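Grilano Pitch Library: Annual Access for Writers and Producers

By Afaf Yammine, Member Services
May

The Grilano Pitch Library is a subscription reference collection for screenwriters, independent producers, and development staff. It brings together pitch decks, series bibles, one-page summaries, and coverage reports that have been cleared by their authors for study. The current edition holds 3,477 documents, of which 2,367 concern scripted television. The remainder cover feature films, limited series, documentary, and short-form work.

Each document is filed under format, genre, intended budget level, and stage of development. Subscribers may search by any of these fields or by the full text of the document. Where an author has supplied more than one version of a pitch, the versions are kept together and may be opened side by side.

What the subscription includes

Annual access covers reading, searching, and private annotation for one named user. Notes and bookmarks are stored with the user's account and are not visible to authors or to other subscribers. Documents may be printed for personal study. They may not be redistributed, posted publicly, or submitted to a buyer in whole or in part.

The subscription also includes the Kushwaha Templates, a set of 66 blank forms for budgets, episode outlines, character lists, option agreements, and submission logs. The templates open in any standard word processor or spreadsheet program. The agreements are provided for general reference and do not replace the advice of an attorney.

Team access

Production companies and writing programs may purchase team access through Vurkex, our licensing partner. A team account is managed by one administrator, who may add or remove users at any time during the term. Shared folders are available on team accounts only. A folder may be set to read-only for selected users, and the administrator may export a list of its contents at the end of a project.

Schools that require sign-in through their own systems should allow two weeks for setup. Billing for schools is by invoice.

Clearance and removal

All material is contributed by its author or by a company holding the rights. Contributors sign a study license and keep every other right in their work, including the right to sell it. A contributor may withdraw a document by written notice, and withdrawn documents are removed from search on receipt of that notice. Private notes attached to a withdrawn document remain available to the subscriber who wrote them.

Grilano does not accept unsolicited pitches through the library and does not forward material to agents, managers, or studios. Writers seeking representation may consult the Patov Directory, sold separately, which lists submission policies by company.

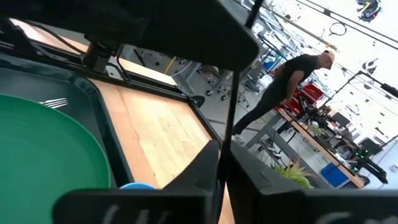
Round green plate and fork on a tray.

Technical requirements

The library runs in a current web browser on a desktop computer, laptop, or tablet. Phone access is limited to reading and search; annotation tools are not supported on small screens. An internet connection is required at all times. Each individual subscription may be active on 2 devices.

Renewal and cancellation

Subscriptions renew each year unless canceled from the account page before the renewal date. A reminder is sent to the email address on file. Subscribers who cancel keep access through the end of the paid term and may download their notes at any point before it closes.

Questions about individual accounts should be sent to Member Services using the contact form. Requests for team pricing should include the number of users and the preferred start month.

Last updated: May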